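Lunari Sync – README

Lunari Sync is a small background service for Windows PCs that copies files from a phone to a folder on the computer over the local network. It is maintained at Galang by Imelda Ignacio and Honeylyn Malabanan. The current release is dated 11 July 2022 and replaces the February build.

Requirements

Windows 10 or later, 64-bit
A phone running the Lunari companion app
Both devices on the same subnet
20 MB of free disk space for the service, plus room for the copied files

Installation

Run the installer from an administrator account. It registers the service, opens one inbound port in the firewall and creates a folder named Lunari in the user profile. The service starts at the next sign-in. Earlier builds stored the pairing key in the program folder; the installer moves it to the profile and removes the old copy.

To pair a phone, open the app, choose Add PC and type in the code shown by the tray icon. A code is valid for one pairing only.
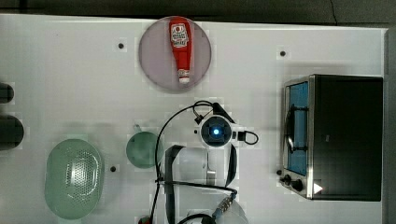
Configuration

Settings are read from lunari.ini at startup. Changes made while the service is running are ignored until it is restarted.

target – full path of the folder that receives files. Network drives are accepted but must be mounted before sign-in.
queue_limit – highest number of files held in the queue. Default 4,000.
name_length – file names longer than this are shortened. Default 64 characters.
keep_dates – yes or no. With no, copied files get the time of the transfer.
on_conflict – rename, skip or replace. Default rename.

Transfer behavior

Files are sent one at a time, oldest first. A partial file has the ending .part and is renamed after its checksum matches. If the connection drops, the transfer resumes from the last complete block.

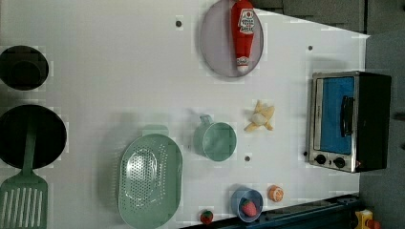
The queue is written to disk after every file, so a restart of the PC does not clear it. The test set used before each release, named Sindinness, holds 2,833 files in mixed formats, including zero-byte files and names with accented letters. A release is not tagged until the full set copies with no checksum errors.

Known issues

Phones with battery saver on may pause the queue until the screen is unlocked.
Pairing fails if the PC clock and the phone clock are in different years.
Folders managed by Honov Backup are locked during its nightly run – transfers to them wait and then continue.
The tray icon does not scale on a second monitor.

Removing the service

Uninstall from the Windows settings page. The Lunari folder and lunari.ini are left in place and can be deleted by hand.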